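Communiqué de presse
Pour diffusion immédiate – samedi 23 avril

Wusari fête le papier et la couleur : une nouvelle collection de tampons transparents et un grand défi de cartes jusqu'au mois d'août

C'est avec beaucoup de plaisir, et une petite pointe d'impatience que nos clientes et clients fidèles nous pardonneront bien volontiers, que la maison Wusari, éditrice de tampons et de papiers pour la carterie et le scrapbooking, présente aujourd'hui sa nouvelle collection, baptisée Huvent. Elle rassemble 14 planches de tampons transparents, deux blocs de papiers imprimés et un jeu de matrices de découpe coordonnées, le tout dessiné par l'illustratrice Busisiwe Ntuli.

Le thème ? Le jardin de bord de mer, avec ses cabanes, ses roses trémières un peu penchées par le vent, ses chats qui dorment sur les murets et ses petits oiseaux chapardeurs. On y trouvera aussi plusieurs textes en français (anniversaire, remerciements, naissance, et même un « Bon rétablissement » que l'on nous réclamait depuis longtemps), pensés pour s'accorder aux personnages sans les écraser.
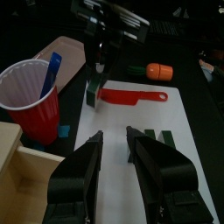
Les papiers ont demandé presque autant de soin que les tampons. Busisiwe Ntuli a souhaité des teintes calmes, faciles à marier avec ce que chacun possède déjà dans ses tiroirs : un sable rosé, un bleu délavé, un jaune de mimosa et un vert foncé, proche de celui du bloc en forme d'arche ou de lettre dressé sur son support blanc, qui donne de la profondeur aux feuillages et fait de très jolis fonds de carte. Chaque bloc contient des feuilles au format 15 x 15 cm, imprimées recto verso, avec un motif marqué d'un côté et un semis plus discret de l'autre.

« J'ai dessiné les premières fleurs sur un coin de table, un dimanche de pluie, et puis les chats sont arrivés tout seuls, raconte Busisiwe Ntuli. J'aime l'idée que quelqu'un les colorie autrement que moi, en violet ou à pois si le cœur lui en dit, et glisse tout cela dans une enveloppe pour une amie ! »

Un défi ouvert à toutes et à tous

Pour accompagner la sortie, Wusari lance le défi Fillamitz, un défi progressif : une consigne nouvelle est publiée chaque mois, et chaque carte doit reprendre un élément de la précédente. La première consigne invite à réaliser une carte à fenêtre, avec au moins un personnage monté en relief sur mousse adhésive. Feutres à alcool, aquarelle, crayons, tout est permis, et il n'est pas nécessaire d'utiliser nos produits pour participer. Les cartes seront exposées en août à la boutique Phelan, qui nous prête ses vitrines avec une gentillesse dont nous la remercions encore. Les 100 premières personnes inscrites recevront un petit tampon inédit – un escargot, pour ne rien vous cacher.
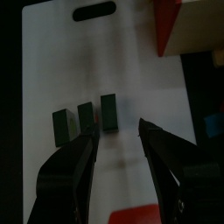
Disponibilité et inscriptions

La collection Huvent est disponible dès aujourd'hui à la boutique Phelan et chez nos revendeurs habituels. Le premier tirage du coffret complet est limité à 700 exemplaires ; les planches de tampons, les blocs de papier et les matrices se vendent également à l'unité. Les inscriptions au défi Fillamitz se font en boutique, au comptoir, ou par courrier accompagné d'une enveloppe timbrée à votre adresse. Des visuels de la collection et des échantillons de papier sont à la disposition des journalistes et des blogs de loisirs créatifs, sur simple demande auprès du service de presse de Wusari.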